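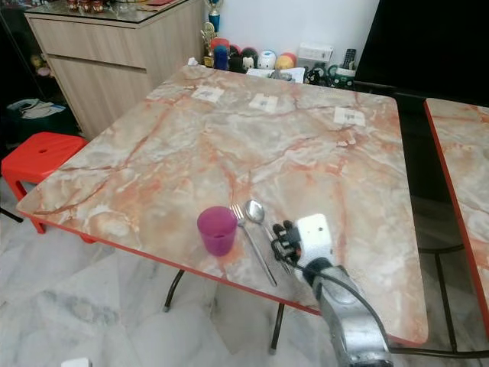

January
Notes by the course staff

Week 5: Perception for thin and shiny objects

Grasp planning starts with a question that sounds simple: which pixels belong to the thing we want to pick up, and how far away are they? Last week we answered it for boxes, using a depth image and a plane fit. The plane fit removes the table, and whatever is left sticking up is an object. With a cup this works well, and the magenta cup on our table would come out as a clean blob of points even with a poor sensor. The fork and the spoon next to it are harder. They lie nearly flat, they are stainless steel, and the marble-patterned top under them is glossy enough to throw bright patches of its own. This week is about what to do in that case.

1. Why the plane fit fails

Recall the steps from Week 4. We fit a plane with RANSAC, mark every point within a threshold of the plane as table, and cluster the rest. The threshold has to be larger than the sensor noise. On a matte table, ours is set to 4 mm. On a glossy table the noise grows, so the threshold has to grow too, and a fork handle is then thinner than the threshold. It gets removed along with the table.

Lowering the threshold keeps the handle but also keeps patches of noise wherever there is a reflection. In the Gerthorpe recordings, the 4 mm setting gave 27 clusters on a table that held three objects. Most of them were glare.

There is a second problem. Stereo depth depends on matching texture between two views. A polished bowl reflects something different to each camera, so the match is wrong or missing. A missing value is easy to deal with. A wrong value is worse — it looks like a real surface and the planner will believe it.

2. Using color first

The method we use in the lab finds the object in the color image and uses depth only afterward.

Step one: run the segmentation network on the color image and get one mask per object.
Step two: shrink each mask by two pixels, so that edge pixels that mix object and table are dropped.
Step three: collect the valid depth values in the mask. If fewer than 20 remain, do not use them.
Step four: if there were enough, take the median. If there were not, take the height of the table plane directly below the mask and add a fixed offset for that class of object.

The fixed offset looks like a hack, and it is one. It works for flatware because flatware resting on a table has a height we can measure ahead of time. It does not work for a spoon resting on the rim of a plate. Keep this in mind for Problem 3.

A patterned top causes its own trouble in step one. Veins that run diagonally across a surface can look like long thin objects to a network trained on plain backgrounds. The Villau training set has 814 images, of which 119 were taken on patterned tops. Before those were added, false masks on the veins were the most common error.

3. Finding the grasp axis

For a long thin object we want the fingers to close across the short direction. Take the pixels in the mask, project them onto the table plane, and compute the two principal axes. The first axis follows the handle. The gripper closes along the second.

Be careful about where you place the grasp. The centroid of the mask is pulled toward the bowl or the tines, which cover more pixels than the handle does. For a fork this often puts the grasp near the neck, and that is acceptable. For a spoon it can put the grasp on the edge of the bowl, which slips. The Farouk planner moves the point along the first axis until the width of the mask drops below a limit.

4. Occlusion by the arm

From a head camera, the gripper often covers part of the object it is about to pick up. A spoon handle that runs under the gripper will have a mask that stops short, and the axis computed from what is left can be off by several degrees. Two fixes are in common use:

- Compute the axis before the arm moves in, store it in the base coordinates, and stop updating it once the arm mask overlaps the object mask.
- Render the arm from its joint angles, mark those pixels as unknown, and fit the axis using only the pixels that can be trusted.

The first is simpler and is what the Ernitz code base does by default. It assumes that the object stays still. If a finger touches the spoon and turns it, the stored axis is wrong and nothing in the program will notice. The second takes about 15 ms more per cycle on the lab machines and needs a good camera calibration.

Problems

1. Derive the shift in the mask centroid for a spoon modeled as a disk plus a rectangle. State the handle length at which the centroid leaves the disk.

2. Change the step three limit in the starter code and plot the height error against it. Use the glossy-table recordings only.

3. Give a test, using depth alone, that detects when the fixed offset should not be trusted. Say what it does when depth is missing.

Problems are due Saturday. Next week covers calibration between the head camera and the arm base, so bring your joint logs.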